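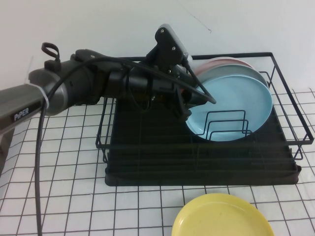

Plates standing on edge in a black wire rack, with a light blue one at the front.

How to load a dish rack so everything dries (and nothing slides)

I love a dish rack. There, I've said it. I've washed up by hand for most of my adult life, first in a shared house where the sink was never empty and now in a kitchen so narrow that a dishwasher would have to live in the hall, and somewhere along the way I stopped treating the rack as a heap with a frame round it and started taking a bit of care over it. It made such a difference! Plates dry in the time it takes to have a cup of tea, glasses come out without those cloudy rings, and I haven't had a bowl go over the side in ages.

What follows is the way I do it at home. It's written for the plain wire sort of rack, but most of it will work with any rack that has gaps to stand a plate in.

What you need

A wire rack, open at the bottom
A cloth or mat to go underneath
A cutlery pot, if your rack hasn't got one
A second dry tea towel

That's the lot. You don't need a special draining mat, although my sister-in-law Cempaka swears by her Lutex one and will lend it to anyone who shows the slightest interest.

Step 1: Find the right spot

Put the rack on a flat surface with a bit of room all round it. Most of us shove it hard up against the tiles, and then the back row sits in still air and stays damp long after the front has dried. Pull it forward a hand's width. If your worktop is too shallow for that, turn the rack side on so that the short end faces the wall.

A table is fine too. When our worktop was being replaced I dried everything on the dining table for a whole October, and I liked it so much that I was slightly sorry to go back. There was so much elbow room!

Give the rack a push before you load it. If it rocks, one of the feet has bent, and you can usually ease it back with your hands. If a rubber foot has gone missing, a folded bit of cloth under the corner will do until you find another.

Step 2: Put a cloth down

A thick cotton cloth works best, folded double if it's thin. Smooth it out so the rack stands level, and let it stick out a little at the front, where most of the drips land. I like a pattern, a check or a grid or something of the sort, and I'll admit that's mostly for looks, but a printed grid is also handy for setting the rack down straight if you're fussy like me.

Swap the cloth every day. A cloth that stays damp under a rack starts to smell, and then the rack smells, and then you're blaming the drain (I did this for a fortnight).

Step 3: Decide your order before you wash

The order you wash in is the order you load in, so it pays to think about it before the water goes in the bowl. I go:

Glasses
Cutlery
Side plates and small bowls
Dinner plates
Mugs
Pans and anything greasy

You'll notice that glasses go first and want the cleanest water. They also want the safest place, so I stand them on the cloth beside the rack, upside down with one edge propped on the lowest wire. A glass sitting flat on its rim traps the steam inside and dries cloudy. Tilt it a little and the problem goes away.

Step 4: Plates

This is the bit I get excited about.

Stand each plate upright in its own slot, all facing the same way. Pick a direction and stick to it. If two plates face each other, the rims lean in and touch, water sits along the join, and you end up with a wet stripe down both. Facing the same way, they lean together like records in a box and the air goes between them.

Start at one end and work along. I start at the left, being right-handed, so that my hand never has to cross over plates that are already in. If you're left-handed, start at the right. It sounds like nothing, but try it both ways and you'll feel the difference straight away.

Hold the plate by its edge, thumb on one side and fingers on the other, and lower it in until you feel it settle on the bottom wire. Then let go. Don't drop it the last little bit! Most chips happen in that last little bit, on the underside of the rim where you don't see them until you catch a finger on one.

Large plates go at one end and smaller ones at the other. A small plate stuck between two big ones disappears, stays wet and gets forgotten. If you've plenty of slots, leave an empty one after every 4 plates. Heavy stoneware likes even more room than that, because the thick foot ring on the back holds a surprising amount of water. Give those plates a gentle shake over the sink before they go in.

My friend Hafiz sorts his by colour, blues together, whites together. I used to tease him for it, but they go back in the cupboard in the right piles without any thinking, so I've started doing it as well.

Step 5: Bowls

Bowls are awkward and there's no getting round it. Deep ones won't stand in a plate slot, and if you lay them flat and upside down they trap steam just as glasses do. What works for me is to hook the rim of the bowl over a wire and let the base rest on the bowl behind it, so each one sits at a slant. Start from the back and work forward.

Shallow pasta bowls can go in with the plates. Allow them two slots each.

Step 6: Mugs and cutlery

Mugs go along the edge, upside down, handles all pointing out so you can grab them. Watch out for the kind with a dip in the base, which collects a little pool when it's turned over. Tip that off after a few minutes or it will run down your sleeve when you pick the mug up.

Cutlery goes in the pot. Forks and spoons with the handles down, sharp knives with the blades down, and mix them up so the spoons don't nest. If you have a good kitchen knife, keep it out of the rack altogether. Wash it, dry it with that second tea towel and put it straight away.

Step 7: Pans last, and preferably elsewhere

I know how tempting it is to balance the big saucepan on top. Please don't! It drips on everything you've already done, and the weight pushes the plates out of line. Dry pans by hand, or put them back on the hob, where there may be a bit of warmth left to finish the job. Wooden spoons and chopping boards want to stand on end somewhere airy.

Step 8: Leave it alone

Go and sit down. In a warm kitchen with a window open I find 20 minutes does for plates. Bowls and mugs take longer, and a plastic tub will still be wet at bedtime whatever you do, so wipe those with the tea towel.

When you come to empty the rack, work backwards: last in, first out. Lift each plate straight up until it clears the wires before you bring it towards you. Pulling it forward too soon knocks it on its neighbour.

Looking after the rack

Once a week, take everything off and wash the rack itself in hot soapy water. An old toothbrush is just the thing for the places where the wires cross. Rinse it, then dry it properly with a towel, especially if it's coated wire. Once the coating has a nick in it, water gets in and you'll have a rusty spot before long. Hard water leaves a chalky crust too, and equal parts white vinegar and warm water on a cloth will shift that. Leave it for ten minutes, then rinse well.

A few questions I've been asked

Juwita Nair wrote to ask what to do when the slots are too narrow for her plates. Use every other one. If they still won't go in, lean them against the highest side of the rack in a row, with the first plate bedded in firmly.

Danang wanted to know whether he should dry everything with a towel instead. If you've a clean dry towel and the patience, go ahead. I haven't the patience, and my towels are always damp by the second plate.

And Theano asked about very small kitchens. She has a half-size rack and washes up after each meal, so it never has more in it than she can put away in one go. I think that's a lovely way to do it. If you're cooking for more people, wash in two batches with a sit-down in the middle.

Do send me your own rack arrangements, I read every one. Next time I'm doing the cupboard under the sink, so if you've a clever way of keeping cloths in there I'd be very glad to hear it before I start.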